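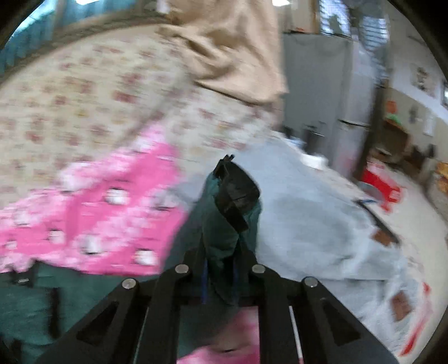 4.2 The bed as a sorting table

I went into this study thinking I would be writing about closets. I had a whole section planned on shelves and hangers, and I'd even drafted the headings. Then I sat down with the Evthorpe notes one evening in September and realized that most of the interesting stuff happens before anything gets near a closet. It happens on the bed.

We logged 805 separate pieces of cloth over the study, and 584 of them touched a bed at some point between the basket and wherever they ended up. (I'm using "pieces of cloth" on purpose, clumsy as it is. Early on we tried to code garments, linens and "other," and Rehema Magesa and I argued so much over scarves, wraps and bag straps that we gave up and went with one big category.) People have tables, couches and chairs, and they use those too, but the bed is wide, it's soft, and you can walk around at least one side of it. One woman in the Okoth building told me she makes the bed first thing in the morning only on laundry days, so she'll have a clean top to work on. I loved that, and it sent me back through all the notes looking at what people did with the bedspread itself.

What I found is that a bedspread gets treated as a kind of floor. Things are dropped on it, spread out on it and dragged over it, and hardly anybody minds if it wrinkles. Pattern matters more than I expected. In Figure 3 the spread is cream with small red and pink flowers, and there is a pink cloth with little white motifs in the same pile as a big dark green one. The green is easy to find against that background. The pink has more in common with what's under it, and several people told me they lose things this way — a patterned pillowcase on a patterned quilt, say, which then gets made into the bed by mistake and turns up at night.

The second thing I want to talk about is the pinch. Folding guides, at least the ones I grew up with, start with a flat item, already smoothed, with its corners where they should be. Almost none of the handling in our notes starts there. It starts with a grab somewhere in the middle of a heap, and the cloth comes up in a bunch. The green cloth in Figure 3 is at just this stage, pinched and pulled up into a twist, with the rest of it still spread over the bed. I ended up calling this the "tent" stage in my notes, and the name stuck even though Rehema thinks it's silly.

From the tent, people did one of two things. Some gave a shake and let gravity do the work, which is fast but tends to knock over whatever has already been stacked nearby. Others put the piece back down and went looking for an edge with their fingers, walking along the hem until they hit a corner. The shakers were more fun to watch! The edge-finders had tidier stacks, though I wouldn't make too much of that, as they also tended to have more room.

Hardware complicates all of this. Strings, buckles and straps turned up much more often than I'd allowed for on the coding sheet. Figure 3 has both, a small black strap buckle lying on the green fabric and a pair of thin blue strings running down the bunched part. A string gives you something to hold, and several people used one that way, but it also wraps around the neighboring piece and brings it along for the ride. Buckles mostly just got in the way of a flat fold, and people dealt with them by turning them to the inside or leaving that piece for the end.

That "leave it for the end" pile deserves more space than I gave it. It sat near the foot of the bed in most rooms, it had no name that anyone could agree on, and at bedtime it was usually moved to a chair. I come back to the chair in Section 4.3.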